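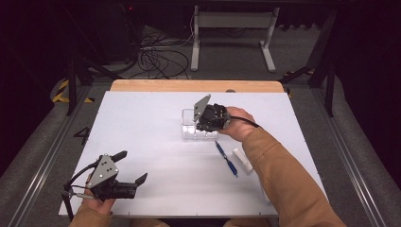
4.2 Perceived cleanness of shared tables

The second group of statements in our interviews concerned the surface on which people eat, sort or work together with others. In both towns, the color of the table was mentioned before its material, its size or its age. Residents of the Wakelitz houses said that on a pale surface they can judge with one look whether the previous user has left something behind, and they trusted such a table more. Figure 3 has a table of this kind, white and rectangular, with a clear plastic container standing on it. A clear container was treated by our respondents in a similar way as a white table: it hides little, and therefore it was believed to be clean also when it was not washed. In Baltside, where the shared kitchens are older and the tables are mostly dark, people told us that they wipe the table before they use it, without looking at it first. We call these two habits inspection and routine, and we use the two words in this sense in the rest of the paper.

Figure 3. White tabletop with a transparent container.

The difference between inspection and routine has consequences for how the duty of cleaning is shared. Where people inspect, the person who finds a stain must decide if he or she will remove it or complain about it. Where people follow a routine, this decision does not arise, and the stain has no author. Several residents of Wakelitz described long disagreements in which the main question was who had used the kitchen last. In Baltside we heard almost no stories of this type, although the kitchens there are used by more households and the cleaning schedule on the door was in most cases out of date.

It would be easy to conclude from this that dark tables produce peace. We do not think so. The houses in Baltside have been occupied by the same families for a long time, and the habit of wiping first was, according to the older residents, brought from the workers' canteen which closed before the houses were renovated. One woman said: "My mother wiped the table when she came in and again when she went out, and she did not ask what was on it." Another resident could not say where she had learned it and found our question strange. The color of the table may support the habit, but it did not create it.

A small change in one of the Wakelitz houses gave us a possibility to look at the question from the other side. In February the white table in the ground floor kitchen was replaced by a dark brown one, for reasons not connected with our study. We interviewed 7 residents before the change and again 8 weeks after it. At the second interview, two of them reported that they now wiped the table before every use. The others continued to look first, and they complained that the light above the new table was too weak. One of them had brought a desk lamp from his own room. We understand this as a sign that inspection is quite stable, and that people will rather change the room than the habit.

The word "clean" itself needs some attention. Lemma (section 2 of this paper) shows that the residents used it in at least two meanings. In the first meaning a table is clean when nothing can be seen or felt on it. In the second meaning it is clean when the right person has cleaned it in the right way. The second meaning was more frequent in Baltside, and it was connected with names: a table was clean when Mrs. So-and-so had the duty that week. In Wakelitz the names appeared mostly in the complaints. When we asked directly for a definition, nearly all respondents gave us the first meaning, also those who had used the second one a few minutes earlier.

We must mention two limits of the material. The interviews in Wakelitz were made by Jade Wainwright in the kitchens, while in Baltside most of them took place in private rooms, because the residents preferred it. It is possible that a person who sits at the shared table speaks more about what is visible on it. Further, our questions on smell were added to the interview guide late, and for the first 3 households in Baltside we have no answers to them. Smell seems to play a larger part for those who follow a routine, especially the smell of the cloth, which was described as the real source of dirt by people who otherwise showed little interest in the subject.

4.3 Cloths, sponges and their places

Every kitchen we visited had a cloth for the table and a second one for the floor or the stove, but the rule by which they were kept apart was different from house to house. In Wakelitz the cloths were separated by color, and the rule was written on the inside of the cupboard. In Baltside they were separated by place, so that a cloth on the tap was for the table and a cloth on the pipe was for everything else.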